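# Sorting out a self-service laundry corner with a drinks shelf next to it

**Naledi Botha**

I look after the shared laundry room in our building. We have one big front loader with a round chrome door, and people leave their stuff in front of it in white plastic baskets. Starting in July the owners want a shelf for bottled drinks in the same room, so people can buy something while they wait. I'm fine with that but I have never set up anything like it.

I visited a place that already has both a laundry machine and drinks, and I liked a few things. The machine has a big number right on the front, so you can tell people to go to number 1. The drinks are sorted by color, mostly one kind to a row. I'd like to copy both ideas.

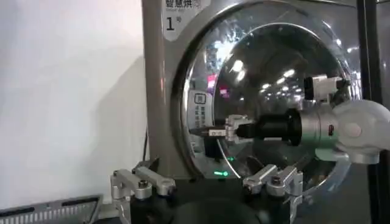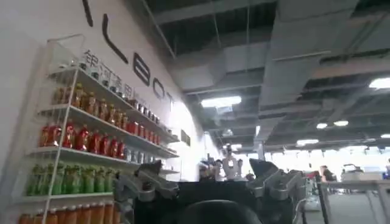
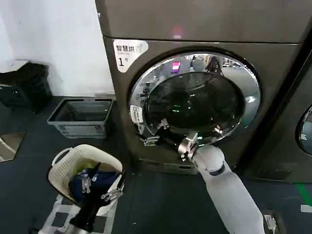
Mechthild Zwahlen told me I was starting at the wrong end, and that I should settle where the baskets go before buying any shelf. She may be right. Our room is narrow, and with a basket on the floor in front of the door there isn't much space left to stand.

What I need to know:

- How far from the machine should the drinks be?
- Is it worth sorting by color, or will it be a mess in a week?
- How do you keep a chrome door ring clean? Ours is all fingerprints.
- Do number labels stay on a metal front that gets warm?

The shelf I'm looking at is a Gratik, white metal, with 4 levels. The room has one outlet, and the machine uses it. Posted Tue 6 July, and I have to tell the owners something by the end of the week.

---

**Mechthild Zwahlen**

I'll repeat it here so others can argue with me. Baskets first. When you open a front loader the door swings out, and the person needs a spot for the basket that is under the opening or a little to the side of it. Open your door all the way and put tape on the floor where the edge passes. Then put a loaded basket down where you would naturally put it and tape around that too. Whatever floor is left is what you have for the shelf and for walking.

I would leave at least 3 feet between the taped area and the shelf. People back up with wet sheets in their arms and don't look behind them.

If the floor is hard, put a mat under the basket spot. It marks the place and you don't need a sign. A raised stand is better if anyone in the building has a bad back, but it has to be low enough that you can still see into the drum when you're bent over.

On the shelf, screw it to the wall. Full bottles are heavy and a tall narrow unit will tip if somebody grabs an upright. Ask the owners what the wall is made of before you pick the screws. Put the big bottles at the bottom no matter what color they are.

Sorting by color works if each row is one product. We did it in a room with 14 products and it fell apart, so we cut down to 9 and it has been all right since March. Water sells first. Give it two places if you can.

For the chrome, use a damp microfiber cloth and then a dry one. A drop of dish soap if it's greasy. No scouring powder, and keep glass cleaner off the rubber seal. Wipe the seal separately and leave the door open a crack overnight.

Labels: clean the spot with rubbing alcohol, let it dry, press the label on hard and leave it alone for a day. Round the corners with scissors or they will lift. Put it up high on the left or right, away from the door edge. If you only have one machine I still think a number is useful, you may get a second one.

---

**Vundateck**

Had a Gratik shelf in a garage for over three years, no rust. Don't know about a laundry room, more damp. The feet are small so put something under them on vinyl.

---

**Naledi Botha**

Thank you both. I taped the floor this evening and the shelf won't fit on the wall I had picked. It will fit on the one by the entrance if I take the narrower size. I'm asking the owners about the wall tomorrow. Still open to advice on how people pay for the drinks, we have only a coin box right now.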